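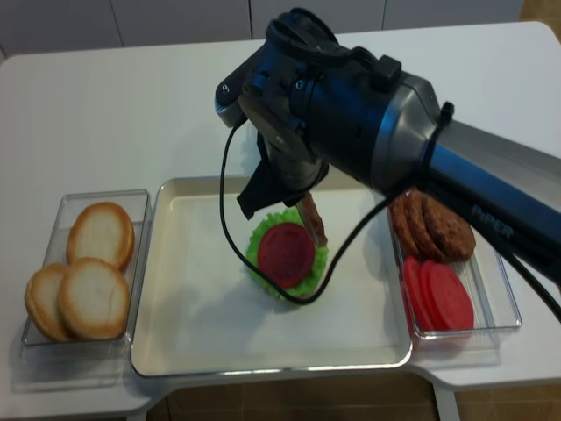
Patty over tomato, morning run.

Kerubo Urio started at Lustirside in August. The job was to make hamburgers that could not be eaten, one after another, so that a program named Fino could learn how it was done. She moved the lead arm with her hand and the other arm copied her. When a burger was right she pressed the pedal and it was saved.

The target was 3253. By her second week she had made 144.

"That's fine," said Faraji Shirima, who had the desk by the door. "Patricio made nine in his first week and then went to lunch for a month."

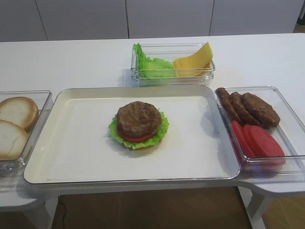 Fino did not care about lunch. It cared where things were. Each evening Kerubo read its error sheet, and each evening the same step was marked. It could do lettuce, then tomato, then patty, and there it would stop with the cheese still in its box behind the tray and the buns off to the left. Faraji thought it needed more examples. Kerubo thought it was waiting for something.

She went back through her own recordings after five, when the building was quiet. In 31 of them she found a pause after the patty. It was always the same length. She had been looking up at the clock. 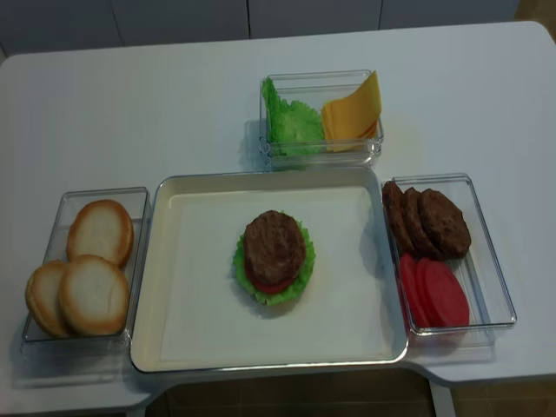 Lettuce, tomato, patty. Cheese still to come.

"So it learned the pause," Faraji said.

"It learned me."

He asked if she wanted to throw the 31 out. Zainab Abubakar would have to sign for it, and she would ask why. Kerubo said she would think about it on the bus.

Her mother had cooked at a counter in Runton for most of her life, and she had stopped at the same place, one hand flat on the board, before she reached for the cheese. Kerubo had not thought of that in years. She missed her stop and walked back in the dark.

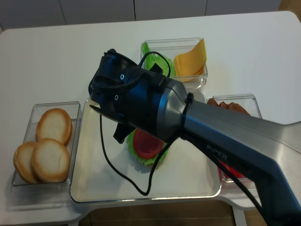
In the morning she asked Zainab to keep the recordings. Zainab read the form twice and wrote "operator's request" in the box for the reason.

Then Kerubo sat down, put her hand on the lead arm, and began number 145.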